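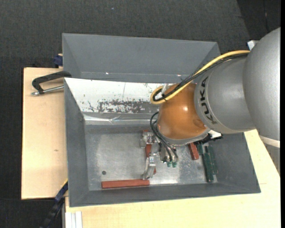
Kuvance Blocks and Bins

Version 2, February 2021
Maintained by Verna Sorensen, Proden

What this is

Kuvance is a set of records about sorting and storing rectangular blocks in metal bins. Each record covers one filling of a bin: which colours went in, how the blocks were put in, and how they had settled when the bin was next checked. It was put together for people who plan bin storage and want something to test a layout against before they buy shelving.

There are 438 records in this version. The first version had 200, and all of those are included again with the same record numbers.

Contents

records.csv - one line per filling
notes.txt - free text written at the bench, keyed by record number
layout.txt - where the bins stand on the worktop and how they are labelled
changes.txt - differences from version 1

Fields in records.csv

record: whole number, never reused
bin: front or back. The two bins stand one directly behind the other on the worktop. Front is the one nearer the person filling in the sheet.
colours: red, green or both
method: placed, tipped or mixed. Tipped means the blocks were poured in from another bin in one go. Mixed means some were placed and the rest tipped on top.
level: low, half or high, judged by eye against the side of the bin
settled: flat, leaning or crossed
checked_by: initials, blank where the sheet was not signed

How it was collected

The bench is at Pirnon, in the Begay building. It has a light wooden worktop and grey metal bins. Sheets were filled in by hand and typed up at the end of the week. Verna read each one against the typed copy and corrected spelling in the notes, but left the wording alone.

Where a bin was emptied and filled again with the same blocks, that is a new record. Topping up a bin is not - it goes in the notes for the existing record.

Known problems

The level field is a judgement and two people will not always agree on half. If you need a firm split, merge half and high.

In version 1, "crossed" was spelled three different ways. This has been fixed.

Early notes use "tray" and "bin" for the same thing. We have left them.

There are far more placed fillings than tipped ones. Don't read the share of each method as a sign of how people normally fill a bin.

Block sizes are not recorded. A size column was started in April and dropped after a few sheets, and those values have been removed.

Use

Free to use and pass on with the name of the set and the version number. Please don't renumber the records if you share a cut-down copy.

Corrections go to Verna Sorensen at Proden. Quote the record number and the field.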